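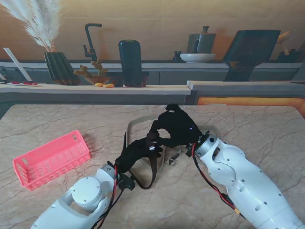 Two-arm setup for belts and straps: hands or grippers? Budget due soon

Posted by beltway_ops, October 19, 2022

We pack accessories, mostly belts. They come in a heap, somebody coils them, they go in a basket. My boss has seen one video and now wants two arms doing it. I have quotes from Gristix and Curorix. Gristix is the cheaper one until you add the hands, at which point it becomes the other kind of quote. Curorix includes hands but wants a service plan for 3 years, paid up front. Anybody bought from either?

plumb_bob
We have the Curorix pair. Arms are fine. The service plan is mostly a phone number. Ask what a replacement finger costs before you sign anything. I asked after, which is the traditional order.

beltway_ops
And what does one cost?

plumb_bob
Enough that I now keep them in a locked drawer with the good coffee.

tinsnips42
Unpopular view, but skip fingers completely. Belts are floppy and buckles are not, and you're about to pay hand money to find out. A plain two-jaw gripper and a decent fixture will coil a belt all day. Spend what's left on the fixture.

kettle_logic
Disagree with tinsnips. We tried the fixture route at Matheson and it was lovely for one width of belt. Then purchasing discovered variety. We had a shelf of fixtures by August and a guy whose whole job was swapping them.

tinsnips42
So you bought the wrong fixture and then bought it several more times.

kettle_logic
I didn't buy it. I just got to dust it.

graph_paper
Whichever way you go, put fingertips in as a consumable. Twisted rope belts are the ones I'd test first, because you're holding a big coil together from both sides while the whole thing would like to be a straight line again.
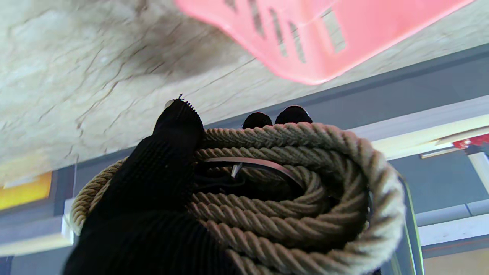 Smooth leather is a different problem, it slides. Ask both vendors to run your worst belt and your most boring one, with you standing there, and don't let them pick the belts. Pestach did that for us for free, though they don't sell a two-arm package anymore as far as I know.

beltway_ops
Boss's number is 42 thousand, all in. He believes "all in" includes the table.

plumb_bob
Does it include cables? Mounts? Somebody to install it? Our install took 4 days and we'd planned on an afternoon.

graph_paper
At 42 I'd get one arm and leave room on the table for the second.

tinsnips42
One arm and a fixture, you say.

kettle_logic
Here we go.

beltway_ops
I've asked both for a demo with our belts. Curorix said yes. Gristix asked me to define "belt." Will post the revised quotes when I have them.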